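The cell at the end of line 7 is the one Lai-ching Chien walks to first when she comes in. Dutska moulds flanged fittings and housings for pump makers, and the two-armed sorter built by Kullix lifts them between the green belt and the blue bins. It has worked there since April.

Her checks take 12 minutes. She runs each hand open and shut with the belt stopped, then feels along the cable at the wrist, where it leaves its connector and bends back over the arm. The first cable wore through at that bend. The spare came from Celtska, and she now leaves a little more slack in it — enough for the wrist to turn fully without pulling.

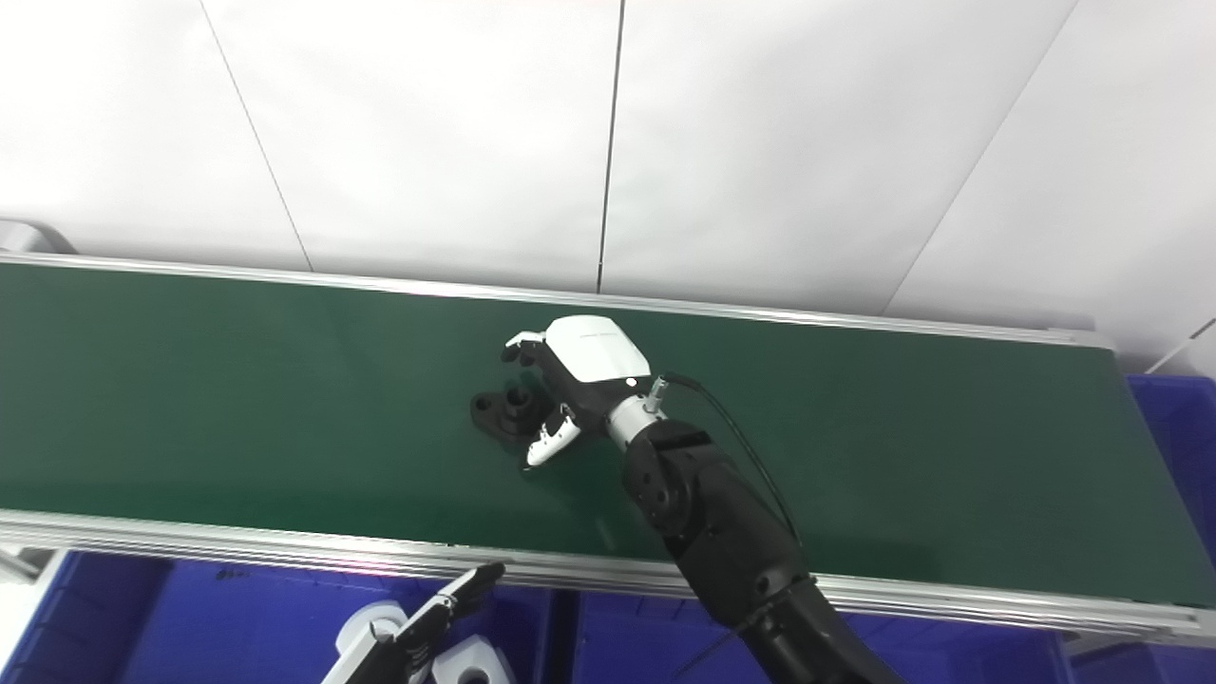
How often do the fingers need replacing?

The tips are changed after 200 hours of running, and sooner if a black part starts to slip in the grip. A full set takes nearly 40 minutes, most of it spent setting the thumb again.

Setting the thumb is the slow part. If it closes too low it scrapes the belt, and if it closes too high it tips the fitting on its flange. Chien uses a scrap fitting as her gauge and keeps it in a drawer marked Kennedy, after the building the cell was first tested in. She writes the new figure on a card by the control cabinet, under the old one, and starts the belt at half speed.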